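Small Shop Woodworking > Benches, Jigs and Layout

Thread: Maple top on a perforated table, finish or leave it bare?

dilton_dan
Started this one in my head a week ago and I keep changing my mind, so I'm dumping it on you all. I have one of those blue perforated work tables (holes all over, made of panels that butt together) and I love it for clamping and hate it for everything else. Small stuff finds the holes. Pencils roll and then stop in a hole. Glue drips go straight through onto my shoes.

So I want a big loose maple board to lay on top when I'm doing assembly or painting little parts, and take off when I need the holes. Main use is the kids' shape blocks I make for the craft sale in November. Stars, cylinders, hexagons, that kind of thing. Questions are: do I put a finish on it, and how do I stop it from sliding around?

rurkavley
Finish it! Bare maple and paint is a sad combination. I did mine with wipe-on poly, three thin coats, and dried paint comes off with a plastic scraper. Also do BOTH faces or it'll cup on you, ask me how I know.

mortise_and_penguin
Disagree with rurkavley on the poly. It gets slick. You set a little cylinder down on end, bump the table and away it goes. I'd go plain oil or nothing at all, and put down butcher paper when the paint comes out. Paper is cheap.

rurkavley
Paper wrinkles and sticks to the bottoms of the blocks. I went through a whole roll last year picking fuzz off of star points.

mortise_and_penguin
You're putting them down too soon then.

rurkavley
I have 27 of them to get through on a Saturday, they get put down when they get put down lol

Oskari Laaksonen
On the sliding question: use the holes, you already paid for them. Drill the underside of the board for short dowels that drop into the table holes. Two will keep it from turning. Don't make them tight, because the board is going to move across the grain over the year and the steel or whatever your table is made of will not move with it. I made mine snug the first time and had to knock the board loose with a mallet in the middle of summer.

leltthorpe_liz
Or just some of that grippy shelf liner underneath? I've used it under cutting boards forever and nothing goes anywhere. No drilling holes in nice maple!!

Oskari Laaksonen
Shelf liner is fine until you lean on a corner. It also makes the board rock a little if it bunches over a hole. But try it first, sure, it costs nothing to go back to dowels later.

dilton_dan
Liz I actually have a roll of that in the kitchen, so that may win on laziness alone. How thick is everyone's board? I was going to buy from Panagiotou because they'll glue up wide panels to order, but the price jumps a lot when you go thicker.

panel_beater_6
Got mine from Panagiotou too and it came flat and has stayed flat. Mine ended up covering most of the table, which I wasn't sure about, but I'd do it again. I left the corners square, and I left it bare so far. It's got a tiny little knot in it that I asked them NOT to cut out, I just like it. Blocks show up really well against the pale wood, much easier on my eyes than blue with holes everywhere. Let me see if I can get a picture to load.

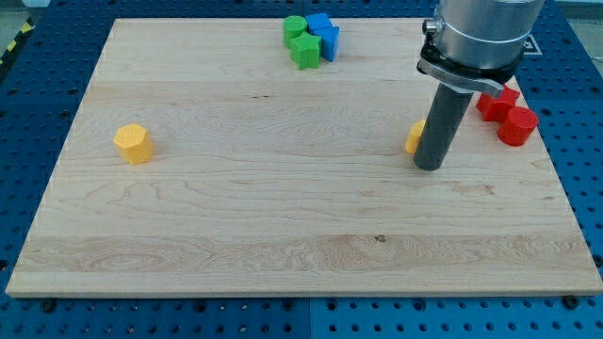
The maple board on my blue table, yellow hexagon off by itself, green star and cylinder in the group toward the back.

leltthorpe_liz
Oh that's pretty. Look at the figure in that darker band! You can't put paint on that, I forbid it.

rurkavley
You can't put paint on it if you FINISH it. This is my whole point.

panel_beater_6
Ha. I've been doing the painting on a scrap of melamine and only bringing the blocks over to the maple for checking and sorting. So it's kind of a clean table. Could be an answer for Dan too, two surfaces with two jobs.

mortise_and_penguin
That's what I'd do. What do you do about the edges? I'd want to knock those corners back before my hip finds one.

panel_beater_6
Haven't touched them. I like having a true edge to line things up against. My hip may have a different opinion by spring.

dilton_dan
OK the picture sold me on going big. I was thinking of half the table and now I want most of it. Still torn on finish. Oskari, did you put anything on yours?

Oskari Laaksonen
One coat of oil, both sides, wiped off hard after 20 minutes. It has yellowed a bit. Glue still grabs it if I leave it, so I scrape while it's rubbery. I would not call it protected, but I can sand it and do it again in an evening, and with poly you're into a bigger job.

rurkavley
I've sanded poly back exactly once in 5 years. Just putting that out there.

dilton_dan
Fine, fine. Ordering the panel tomorrow, shelf liner first, oil first, and if I ruin it with red paint rurkavley gets to say so in this thread. Does anybody know if Panagiotou will pre-sand or do I need to plan on that?

panel_beater_6
Mine came sanded but I went over it again by hand. Ask them when you call, they've been good about answering stuff like that.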